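Card Holders and Sleeves: Gallery

Published September 7, 2026

This page covers small card holders, the kind that open like a book and have a stack of clear sleeves inside. It goes with the longer article on storing printed cards in the Vemthorpe collection, which has 526 plastic and paper cards in it at present. Most are loyalty cards, gift cards, transit cards and membership cards. A few are souvenir cards with artwork and no other purpose.

The collection started in a shoebox. The cards were stacked on their long edges with slips of paper between the groups. It was quick to put things away and slow to find anything, and the cards on the outside of each group got scuffed along the corners. Moving them into sleeved holders took most of one winter, done a few cards at a time at a table.

The sleeves

A holder of this type has one card per sleeve, or two if they go in back to back. The sleeves are soft plastic, sealed around the margins, and they overlap like the pages of a book. The seal usually has a pattern pressed into it. It takes up a little width on each side, so a sleeve that looks large enough on the outside can still be tight for a laminated paper card.

Rounded corners go in easily. Square corners catch on the seal and should be started at a slight angle, one corner first. Plain teal, navy and black cards show fingerprints more than any others, and we wipe them with a dry cloth before they go in. Once a card is sleeved the frosted part of the plastic hides small marks, but a greasy print stays on the card for as long as it is in there.
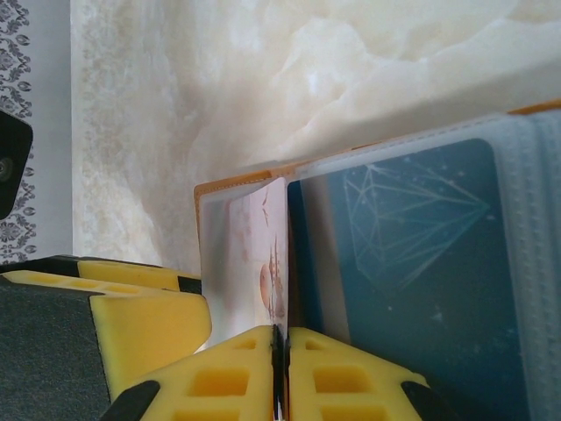
New sleeves stick together. The quickest way to separate them is to open the holder at the middle and bend the covers back a little, then turn the sleeves one by one from the spine side. Pulling at the open edge stretches the mouth of the sleeve, and a stretched sleeve lets the card slide out when the holder is turned upside down. We have had 194 cards in one brand of holder, the Cilia, for three years, and the only ones that ever fell out were in sleeves that had been pulled open that way.

Cold plastic is stiffer. If the holders have been in an unheated room, bring them inside an hour before you plan to fill them.

Fill from the back to the front. With the back sleeves filled first, the stack lies flat and the front sleeves are easier to open. If you fill from the front, the empty sleeves behind tend to fold under the full ones, and after a few weeks the fold becomes a white line in the plastic that does not come out.

The covers

We use two kinds of cover. One is plain flexible plastic and the other is faux leather, stitched near the edge. The stitched ones hold their shape better and will stand up on their own when partly opened. They are also thicker, so fewer fit in a drawer. The color is only there to sort by. In this collection orange is for cards with pictures, gray is for transit and parking, and green is for shops that have closed.

The color system has worked well enough, with one problem. A card from a closed shop may also have a good picture on it. Those go in orange, and a slip in the green holder says where they went. 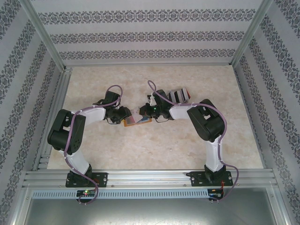
Orange and striped pieces on the beige panel. The orange one has blue and pink printing on its face.

Layout matters more than it sounds. A pale surface with little shine is best for sorting. Clear sleeves disappear on a glossy white table, and dark cards disappear on a dark one. Our first table was dark brown, and a black gift card stayed on it for two days before anyone noticed it was missing from its sleeve.

Keep the finished holders on one side and the unsorted cards on the other, and leave the middle clear for the one holder you are working on. When the middle fills up, stop and put things back before going on. Nearly all of our misfiled cards date from evenings when three holders were open on the table together.

Boxes and upright storage

Cards that do not fit the sleeves are kept upright in small boxes. Thick cards, folded cards and cards still attached to their backing all fall into this group. The boxes we like best are the Kaczorowski ones, which are narrow enough to pick up in one hand and come with dividers already in place. Do not pack a box full. Leave enough room to tip the cards forward and read the top edges.

A short box is easier to live with than a long one. A long box holds more, but the weight of the cards pushes the dividers over and the ones at the back begin to curve. If you already have a long box, put a block of foam behind the last card and move it back as the row grows. 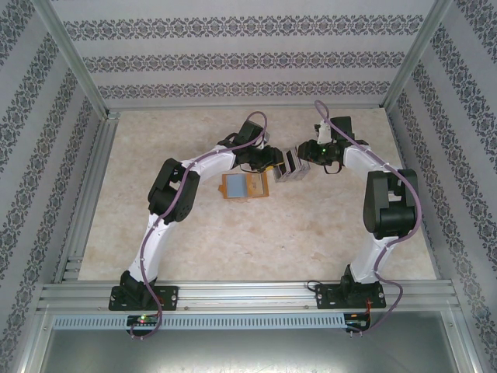 Labels go on the short end of the box and inside the front cover of each holder. We stopped putting labels on the outside of the stitched covers after the glue left a mark on two of them. A paper slip in the first sleeve does the same job and can be changed. Ours gives the group name, the first and last card numbers and the date the holder was last checked.

Checking is simple. Once a year, in October, every holder is opened and each sleeve is turned. We look for plastic that has gone cloudy or sticky, and for ink that has moved from the card to the sleeve. Ink transfer is most common with cheap paper cards and with anything printed in heavy red. If it has started, the card comes out and goes into a new sleeve with a thin piece of plain paper in front of it. The old sleeve gets cut out of the holder, close to the spine, or the whole holder gets replaced if it has happened in several places.

Cards with artwork

The picture cards are the ones visitors ask to see. Blossoms, birds, temples, boats and mountains turn up often, mostly on souvenir and membership cards. Printing in pale colors looks best in the front sleeve, where there is only one layer of plastic over it. Two or three layers back, it turns milky and the small details are hard to make out.

We keep each picture card facing forward, with the right way up toward the top of the holder. Wide cards have to be turned on their side to fit some holders, and in that case the top of the card goes to the left every time. It saves turning the holder back and forth when you are looking through it.

Some sets were sold with a card that has the same picture on it in different colors. Put these in neighboring sleeves. A set of four in the Prarkumeck series was split between two holders here for a long time, and we had listed it as incomplete until the two halves were put together.

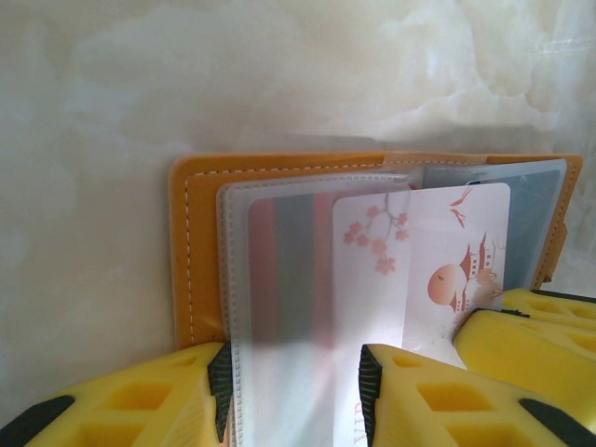

Wiesława Walczak wrote in to say that she stopped using holders with a stitched cover for her older paper cards, as the stitching presses into the front sleeve when several holders are stacked flat. She stands hers on end in a drawer now, with the spine down, and puts a blank card in the first and last sleeves of each one. She has 100 cards stored this way and reports no marks. She also asked whether anyone has found a sleeve that will take a slightly oversized European card without trimming. We haven't. Please write if you know of one.

A few short notes

The holders can be wiped clean with a barely damp cloth. Dry them open.

Keep them out of the window. Orange covers fade faster than gray, and the sleeves turn yellow at the edges.

Magnetic closures are fine for cards kept as souvenirs. Do not use them for a card with a stripe that you still need to swipe.

If you are starting from nothing, buy two holders and fill them before buying more. Loose sleeves are sold in packs of 1,000, and a pack that size is too many for most people. It also takes up more shelf space than the cards will.

The list of card groups is being retyped and will be added to this page when it is ready.

Related pages
Storing Printed Cards: the Full Article
Sorting by Color, by Date or by Place
Removing Old Price Stickers from Plastic
Small Boxes with Dividers
Transit Cards, Part Two

Contact: use the form on the Vemthorpe home page | © 2026 Vemthorpe Card Collection | Back to top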